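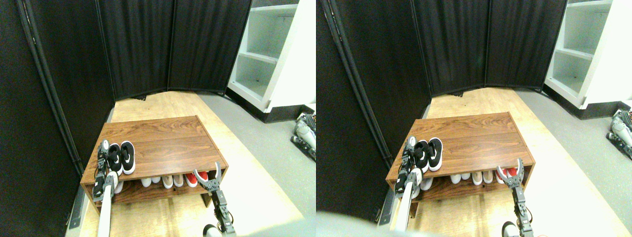 The Clekport Robot Club is an after-school club for students in grades 7 through 12, and this page answers the questions we get most from families and new members. Our main project this season is tidying: getting two arms to pick things up in a small corner of a home and put them where they belong. The current task is shoes. The pair of black sneakers on top of the bench is supposed to go on the lower shelf, next to the white, beige-and-white and red-and-white ones, with the toes facing out. Please read through the answers before writing to us.

Who can join?

Any student in grades 7 through 12 who lives in Clekport or goes to school here. Homeschooled students are welcome. We do not hold tryouts. If there are more sign-ups than places, we go by the order in which the forms came in, and returning members have to send in a form like everyone else.

Does my child need to know how to program?

No. About half the work is not programming at all. New members start by driving the arms by hand with the controllers, then learn to record a run and label it. Programming comes after that, in Python, and we teach it from the beginning.

A student who already programs will still do the driving sessions first. Reading a recording makes more sense once you have made a few bad ones yourself.

What does it cost?

The fee is $240 for the season. It covers parts, the software accounts and the T-shirt. It does not cover travel to the Starkia meet. Reduced fees are available, and the form has a box to check. You don't have to explain why.

Why shoes?

They are harder than they look. A sneaker is soft at the top and stiff at the sole, so a grip that works in one place slips or squashes in another. They come in pairs, and both have to end up side by side. The shelf is also low, which means the gripper has to go in from the front without bumping the board above it.

Last season we did cups. Most teams at Starkia could do cups by January, and the students asked for something with more room to improve.

What do the students do in a session?

They work in groups of 5. One student drives, one resets the shoes, one keeps the log and the other two review the previous run on the laptop. They trade jobs after every ten runs. The log is on paper and gets typed up at the end – please don't skip the typing, even if your ride is waiting.

How many runs have you recorded?

1,306 with shoes so far. Not all of them are usable. A run is thrown out if someone reaches into the work area, if the log entry is missing or if a shoe was put back in the wrong starting place.

Failed grabs are kept. If the gripper misses and the driver tries again, that is a good run, and it should be logged with an R for retry. Several new members have been deleting these. Please stop.

Is it safe?

The arms are small and move slowly, but they can pinch. Everyone does the safety talk before touching a controller. After that the rules are short:

Long hair tied back, no lanyards, no loose sleeves.
Say "hands in" before you reach toward the bench and "hands out" when you are clear. The driver lets go of the controllers in between.
The stop button belongs to whoever is keeping the log.
No food past the tape.

An adult mentor is in the room whenever the arms have power.

Can we donate shoes?

Yes, if they are clean and you don't want them back. We could use children's sizes, slip-ons and anything with a strap. We have plenty of white sneakers. No heels for now, and no boots taller than the shelf opening. Tie the pair together by the laces and leave them in the bin by the front desk.

What is the Starkia meet?

It is a one-day meet for school and community clubs. Each team brings its own arms and gets the same task, with shoes supplied by the organizers that no team has handled before. Scoring is by pairs put away correctly. There is a time limit, and points come off for anything knocked to the floor. We take 7 students. The mentors choose them from the logs and from attendance, and the list goes up two weeks ahead.

Do members use the club's arms at home?

No. The arms stay in the room. Members can take home a laptop with the recordings and the simulator on it – the sign-out sheet is inside the cabinet door. If you already own a Brotix kit, the simulator will work with it, but we can't help with repairs.

What if my child misses sessions?

Send a message before the session so the group can be rearranged. After three absences without a message we offer the place to the next student on the list.

Who runs the club?

Ketill Vídalín is the lead mentor and handles sign-ups, fees and schedule questions. Ms. Wysocka looks after the simulator and the laptops. Parents who want to help can ask about the mentor checklist, which includes a background check and one evening of training.

Last updated 2019-08-04

Related pages
Sign-up form and fee information
How to fill in a run log
Safety talk: notes for parents
Last season: the cup task
Packing list for Starkia

Contact the club | © 2019 Clekport Robot Club | Back to top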